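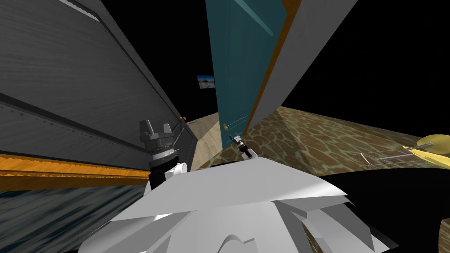 Lists > Trenurgate-users > 2023 > November > Re: budget for simulation before the real arms

From: Valentina Rivadeneira
Date: Saturday, November 4, 2023
Subject: Re: budget for simulation before the real arms

> We have money for one purchase before the year ends. Thibodeau
> offers the two-arm torso with grippers, but then nothing remains
> for computers. Is it wise to buy the robot first and do the
> simulation later with what we have?

Dear all,

I would not buy the torso first. In our group we did it in the other order and I am still content with this decision.

We took 2 workstations and 26 seats of Hunoslow, and we planned the door tasks only in simulation. The seats cost us 927 euros each for the year, support included. Please ask for the price in writing, as the one on the web page was older.

What I did not expect is the time for the rooms. A household room with a door, a cabinet and things lying on the floor needs much work before the arms can do something useful in it. We had reserved 70 hours of a student for this and we used all of them. I would put this as its own line in the budget, otherwise it is hidden under "software" and somebody will cut it.

For the grippers, check first that the model in the simulator is the same as the one Thibodeau will deliver. Geletti sells a different finger for the same wrist, and door knobs are small.

Has somebody on the list a recent quotation for the torso with the service contract? Ours is from last November and I do not trust it any more.

With kind regards,
Valentina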